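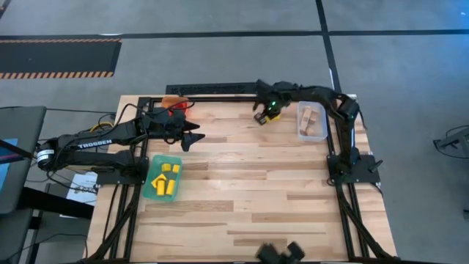

ok the block sorting result, since a bunch of you asked after Saturday. thread, typed fast, sorry in advance

Short version. Two-arm policy trained on demos. We changed how we pick which demos go into training and left everything else alone. Same network, same learning rate, same tired workstation. Success went up a lot more than I expected.

Background. We had 1000 teleop demos of putting blocks where they belong by color. Yellow in one container, plain wood in the other. Either arm can do the pick. Sounds easy. The policy trained on all 1000 was mediocre and very confident about it.

Typical failure — arm grabs the block, lifts it fine, then hovers. Drifts a little left, drifts back. Sometimes for the whole episode. Grasping was never the problem, which took us way too long to admit.

We spent most of October blaming the cameras. Then lighting. Then the gripper pads. Reprinted the pads. No change at all. Nice pads though

What finally helped was going through demos and marking every spot where the operator paused mid-carry. Turns out people stop to think with the block in the air. All the time. I do it too, I was one of the worst.

So the policy sees a block in the gripper, arm not moving, and learns that the right thing to do is not move. Then it's in the same state next step and does it again. Stuck. This is a known problem with behavior cloning, I'm not claiming we found it. We just didn't think we had it this bad.

Fix attempt one: cut the pauses out. Drop every timestep where both arms are under a speed threshold. Helped the hovering, broke the grasps. Because you also slow way down right before closing the fingers and those steps matter a lot.

Fix attempt two, the one we kept. Only trim when the gripper is closed on something AND the other arm is idle too. Leave all the slow stuff near contact alone. Then throw out any demo where trimming removed more than 25 percent of it, those ones are usually messy in other ways anyway.

Code for this is maybe a page. We called the filter Fidov, don't ask, it was a typo in a folder name and it stuck.

Eval setup so nobody has to ask: fresh block layout every trial, containers moved between trials, 6 different layouts families, policy gets one try. A drop counts as a fail even if it regrasps. Person scoring didn't know which checkpoint was loaded.

Unfiltered policy finished a bit under half its trials. Filtered one finished most of them. I'm not posting the exact rates until the second round of evals is in, the first round was small and I don't want a screenshot of a bad number following me around.

Hovering specifically went to almost nothing. What's left is mostly grasp slips on the round pieces when they're lying on their side, plus the occasional handoff where both arms go for the same block and politely stop short of each other.

Things we checked because I knew someone would say it:
— training on the same number of demos picked at random. No gain.
— longer action chunks with no filtering. Some gain, less than the filter.
— both together. Best so far, by a small margin over filter alone

What I don't know. Whether this holds for anything longer than pick and place. The Stora tasks have real reasons to wait (one arm holds while the other works) and a dumb speed rule would eat those. We have 2 of them queued up and I fully expect the first to go badly.

Also don't know how much is about our operators. Michalski lab has a leader arm setup with much lighter joints and their demos look smoother than ours just by eye. Might be they don't need any of this. Would love to run the filter on their data if anyone over there is reading.

Cost, for the people who always ask about cost. No new hardware, no new demos. A few afternoons watching replays at double speed and one retrain overnight.

Writeup goes on the Proraleo page once the second evals are done, with the filter script and the pause labels. If you have teleop data sitting around please just plot the gripper state against arm speed before you do anything else. Takes ten minutes.

Edit bc people are asking — yes threshold is per arm and no we didnt tune it much. Picked it off a histogram, moved it once.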